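Keeping the Arms Honest

Trudy Hinds has been looking after machines for most of her working life, and she doesn't trust any of them before ten in the morning. "Give it an hour to warm up its joints and then tell me how accurate it is," she said when I asked about the robot she maintains at the Tessier, a hotel in Wendport where two white arms are being taught to fold a T-shirt on a double bed. "The accuracy on the sheet is for a machine that's been running. Mine starts cold like everybody else's."

I had come with doubts of my own. I've sat through enough demonstrations of household robots to know that the folding part is usually the best five minutes of a long week, and I wanted to hear about the rest of the week. Hinds was happy to oblige. Her job title at Trirovico, the company that runs the project, is service technician. She describes it as tightening things.

The day begins with a reference check. Each arm is driven to a fixed pose and the joint readings are compared with the ones stored the night before. If a joint has wandered, she re-zeros it. If the same joint wanders two days in a row, she takes the cover off and looks at the screws holding the encoder. "Software people want to correct for it with a number," she said. "Fine, but the screw is still loose."
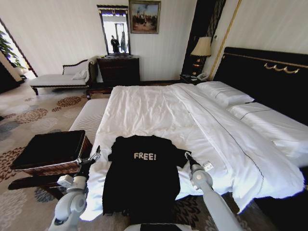
Grippers get more of her attention than anything else. The pads on the fingertips are soft so they can pick up a single layer of cloth, and soft things wear out. She wipes them with alcohol at the start of every session and again at lunch. Cotton sheds, the lint packs into the surface, and a pad that held a sleeve at nine will let it slide out by noon. The supplier's guidance was to replace the pads monthly. Hinds kept her own log instead, and the set she took off in August had done 1,815 closures. The set before it had lasted 1,008.

Why such a gap? She doesn't know, and I liked her for saying so. The first set may have been a bad batch. It may have been overtightened, which would have been her own doing. "I could give you a theory," she said. "I had three of them at the time and I've gone off all three."

Closing force is the other thing she fusses over. With too little of it the cloth slips, and with too much the fingers bite down on the duvet along with the shirt and drag the whole bed cover up. The setting she uses now is 70 percent of what the controller came with. She found it by trial, over most of a Thursday, going down in small steps until sleeves began to slip and then coming back up a little. A bed, she pointed out, is a rotten work surface. It gives when you press it, so the height the arm thinks it is working at is never quite the height it gets.

Shona Goodwin, who operates the arms, is less patient with all this than Hinds is. She came over from a packaging line in Stornance, where the parts were stiff and arrived the same way up every time. "I'd call this a very expensive way to fold one shirt," she told me. She still thinks the work is worth doing. Her complaint is with the word "autonomous," which she has heard used about machines that stop working if someone moves a chair. "If Trudy's off sick and the zero's out, we don't run. Put that in."

So what goes wrong most often? Cables, they both said, at nearly the same moment. The wiring to each gripper runs along the forearm and flexes every time the wrist turns. Hinds leaves a loop of slack at the wrist and ties it loosely, and she has had arguments with visiting engineers who think the loop looks untidy and pull it snug. A snug cable lasts a few weeks. Then the gripper starts dropping out for a fraction of a second, only at certain angles, and somebody spends an afternoon blaming the network.

Her method for finding a bad cable is old-fashioned. She puts the gripper in hold, takes the wrist through its full range by hand with the drive released, and watches the signal on a laptop while she bends the cable an inch at a time. She keeps a spare for each side, labeled and already cut to length, and a swap takes her less than half an hour, including the reference check afterward.

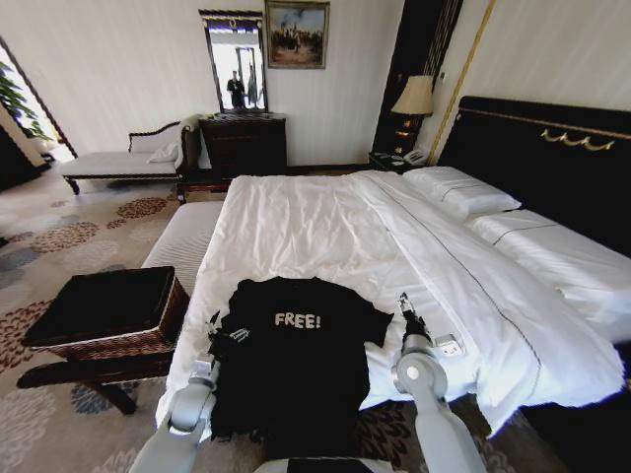 How does she decide that an arm is ready to go back to work after a repair?

"I run the reference pose five times and look at the spread," Hinds said. "One good reading is luck. If all five land close together, I do a few pickups on a scrap towel at low speed, both arms, and listen. A dry bearing or a cable rubbing will usually make a noise before it shows up in the numbers. If it's quiet and the spread is fine, Shona gets it back. If I have a bad feeling and no evidence, she gets it back at half speed until lunch."

Goodwin confirmed that the bad feeling has cost her a number of mornings. She also said it had been right more often than she would like.

I asked Hinds what she would change if the next version were up to her. I expected something about sensors. She wanted the forearm cover held on with two captive screws in place of the six tiny ones it has now, which fall into the carpet when you're working beside a bed. She also wanted the pad replacement interval given in closures, since a month tells her nothing about how hard the gripper has been used. She has sent both requests to the manufacturer. They've acknowledged the one about the screws.

As for whether hotels will be full of these arms any time soon, neither would be drawn. Goodwin shrugged and went to restart the controller. Hinds said to ask her again when she'd got a third set of pads through the log, and that she was expecting to change the current ones before the month was out.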